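Club Diary, June
Kept by the secretary of the Wanbridge Tabletop Society

The draft of the second edition army lists for Kostora reached members this morning, and the greater part of the day has gone into reading it. I record my first impressions while they are fresh, with the understanding that the Society's formal response will be prepared after the next general meeting and may differ from them.

The publisher, Furix, has kept its word on the matter of timing. The lists were promised before the end of June, and they have come before the end of June. Members will recall that the first edition lists arrived in pieces over two years, and that the River Clans had no list at all until most of their players had put the models away. On this occasion every faction is treated in a single document. The Society asked for exactly this in its letter of last year and should say so in its reply.

The content is more difficult to judge. The standard game remains at 700 points, and the short game is now fixed at 300. I was in favor of a short game when it was first proposed. Having worked through the lists at the kitchen table with a pencil, I find that several factions cannot field a legal force of 300 points without leaving their captain at home. The Hill Guard captain alone takes up so much of the allowance that the required infantry will not fit beside him. This may be an oversight. If it is intended, the introduction ought to state it, and the rule requiring a captain in every force, on the second page, ought to be changed to agree.

The background sections have been shortened. The account of the siege, which many of our older members regard as the best writing in the first edition, is reduced to a paragraph. The history of the salt roads has been removed. I understand that printed pages cost money and that a rulebook must first of all contain rules. Even so, it was the salt roads that brought me to the game, and I doubt that a table of weapon ranges will do the same for anyone else.

Seul-gi Wi called after lunch and stayed on the line until nearly four. She has played the River Clans from the beginning and is pleased with the new list, in particular with the change that allows boats to be purchased as scenery. She is less pleased with the treatment of archers. Under the draft, a unit that moves may still shoot, but at a penalty of 2 in place of the former 1, and in her view no sensible player will move a unit of archers again. We tried the matter over the telephone with dice at both ends. Her archers stood on a hill for the whole of the game and mine did the same. Neither of us lost a model until the third turn, and then only one. I have agreed to put her objection in writing.

The morale rules are much improved. A force now tests once at the end of each round, and the old chart has gone. I had learned the old chart by heart, and I will not miss it.
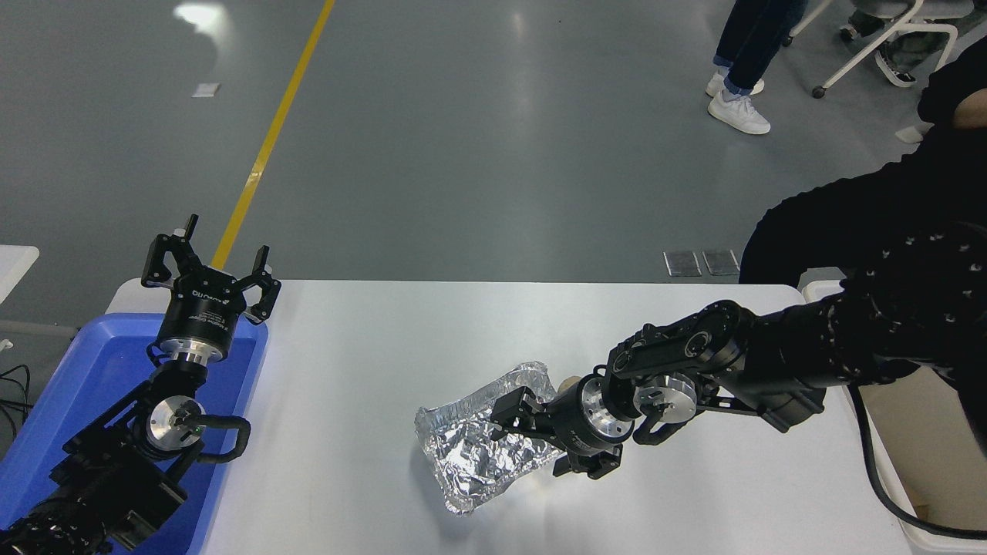

There remains the question of the autumn league. The calendar was approved on the basis of first edition lists, and the entry forms say as much. To change now would be unfair to those who have already painted a force for the season. To stay as we are would mean playing through the autumn with rules that the publisher no longer supports, and new members would have to be taught a game they could not buy. My own preference is to hold the league under the first edition as announced and to set aside 3 evenings for second edition games at 700 points, with no result recorded. I will put this to the meeting as a proposal and abide by the vote.

The Seo Cup is a separate matter. The terms of the cup state that it shall be played under the current published rules, and a draft is not a published rule. Unless the final book is on sale before entries close, the first edition applies. I have checked the wording twice and am satisfied that it permits no other reading.

To be done before the meeting: copy the captain rule and the points for the Hill Guard side by side; ask Furix whether the boats count toward the scenery limit; write out the archer objection and send it to Seul-gi for correction; find the letter of last year, which is not in the folder where it should be.

Finished at twenty past ten. I have not yet read the section on cavalry.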